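Bench notebook, June, Plumstead room
Dish rack chore, continued

Started at 9.40 with coffee and a clean log. The question for this month is still the one Dagmar wrote on the whiteboard in the spring: would you let it do your washing-up things at home while you were out? My answer this morning is "not yet, but I'd let it do them while I was in the next room", and I think that is a big step up from where we were at Easter!

What we are asking for is dull, and I love it for that. Crockery, a wire rack, two arms. Take a plate, move it, stand it up, leave it standing. A seven-year-old can do this with one eye on the telly. The arms have now had 417 tries at it under the Lukáč controller, counting all the ones from last month that Oldřich wants thrown out (I don't, see further down).

Changes since the last entry:
Finger pads swapped on both sides. Old ones had gone shiny.
Closing force down a notch on the left. Right unchanged.
Handover speed back to what it was before I fiddled with it. Sorry, all.
Rack feet position now checked at the start of every block and written down.

First block was 14 plates, and we lost 4. Two of those were the same fault, the left gripper arriving a touch high and closing on nothing much, so the plate swung on one rim and the run stopped itself. It stopped itself properly, I should say, with a nice soft hold and no drama. Third was a slip during the turn. Fourth was my own fault for leaning on the bench.

The thing I'm most pleased with is the two-handed hold. We went back and forth on it for weeks. Dagmar's view was that one arm ought to manage a plate alone, as a person does, and that using both is cheating. My view is that people use both hands for a good plate all the time, particularly somebody else's good plate. With a grip on either rim the wobble in the turn is much smaller, and the arms can correct each other a bit.

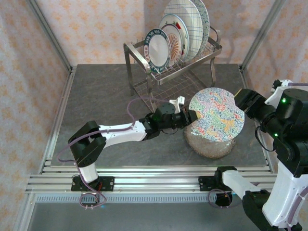
The pattern worry has mostly gone away, too. I'd expected busy decoration to upset the rim finding, and the old Pesau model did get confused by anything with a strong stripe. The new one seems to go for the outline and leave the painting alone. I want a proper test of this before I crow about it, with plain white against the loud ones, same size, same weight. Flandine has a box of seconds we could use. Must ring them.

Where it still falls down is the last bit, letting go. A person feels the plate settle against the wire and opens their fingers without thinking. Our arms go by position, then wait, then open, and if the plate is a finger's width out it leans on its neighbour. Often that's fine. Now and then it isn't. Oldřich reckons we can read the settling from the motor current and he has a plot that nearly convinced me. I've asked him for the same plot with a heavier plate.

Speed: slow. Roughly a minute a plate on a good run, which would drive you up the wall if you stood and watched, but who stands and watches a dishwasher? I keep coming back to that. If the chore gets done while you're reading in another room, a minute a plate is all right. What isn't all right is a chipped rim, so I'd trade more speed for a gentler release any day.

On the bad runs from last month: Oldřich says they muddy the numbers. True, the force settings were wrong. But the failures are useful and I'd like them kept in a separate folder with a note. Not deleting anything until the three of us have talked.

To do
Plain versus patterned test, 100 tries each, same rack position.
Heavier plates for the current plot (OH).
Try bowls?? Dagmar says too soon. I say one bowl, just to see.
Move my chair away from the bench.

Second block begins after lunch, release delay doubled, everything else left alone.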